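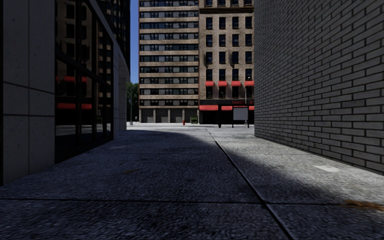 Simulated street environment with paved passage, glazed facade and brick wall

The Hirvonen Guideline is a code of practice for the use of simulated streets in testing sidewalk delivery robots. It was published in May 2023 by the Masico Institute and was drafted by a working group under Paloma Crenshaw. Compliance is voluntary, although several test programs, including Rinari, accept it as a condition of entry.

Scope

The guideline applies to wheeled robots that travel on sidewalks and other walking areas. It does not cover road vehicles or indoor machines.

Requirements

A test street must include uneven light, and at least one route must pass from shadow into direct sun. Joints, stains and repaired spots in the pavement must be modeled, as a robot may mistake a dark mark for a gap. Large areas of glass are required on one route — reflections of nearby buildings can produce false readings in camera-based systems. Fire hydrants, lamp posts and street shelters are classed as fixed objects and may not be moved between runs.

Each route is run 30 times under the same settings. A robot that touches a fixed object in any run must repeat the full set. Test logs are kept for five years. Results from simulation may support an application for outdoor trials but may not replace them.

Revision

A first revision was opened for comment in October. Latrice Pettigrew, writing for the Flostimeck test center, argued that the section on glass should set a minimum pane size. The proposal remains under review.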